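3.2 Collecting the demonstrations

We gathered all of our demonstrations at the Durnbridge site, over a stretch of weeks that ended in August, and we should say at the outset that it was slower and more enjoyable work than we had planned for. Each operator sat at the Diltau remote-control station and guided the arm through the handling of a thin, bendy sheet, from the first pinch to the moment of letting go. We kept 300 demonstrations for training and held back a further 60 for testing. Every operator was given a good long practice beforehand, and none of those early tries went into the set.

Soft sheets are a lovely thing to teach with, and a maddening one too, as anybody who has tried to put a fitted cover on a mattress will know. The fingers hold only a small part of the material, and the rest goes more or less where it likes (Figure 3). We therefore asked our operators to close the fingers gently, wait a moment, and only then begin to move.

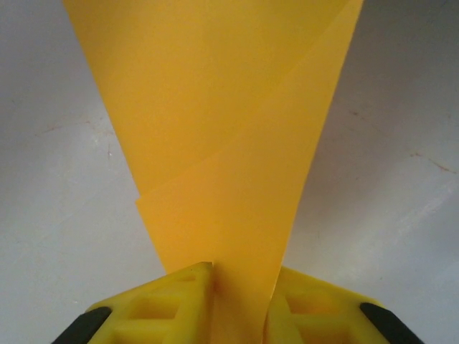 Figure 3. View from the wrist camera, with the narrow base of a folded sheet held between the two fingers.

Awad wrote to us, after reading an early draft, that the waiting worried them a good deal: a robot that learns from pauses may well learn to pause, and it will do so in all the wrong places. Would it not be kinder to the learner, they asked, to trim the still moments out before training? We thought this a very fair point and spent a happy week on it. Trimming every pause made the copied motion quicker, but the robot then tended to pull before its grip had settled. In the end we shortened the long waits and left the brief ones alone, and that is the version used in Section 4.

We also tried teaching by hand, with the operator holding the arm itself and leading it along (the Wollham set, described in the appendix). People took to this more readily, and several told us they could feel the sheet begin to drag. The trouble was that their own hands and sleeves kept straying into the wrist camera's view, and so we used those recordings only for comparing paths.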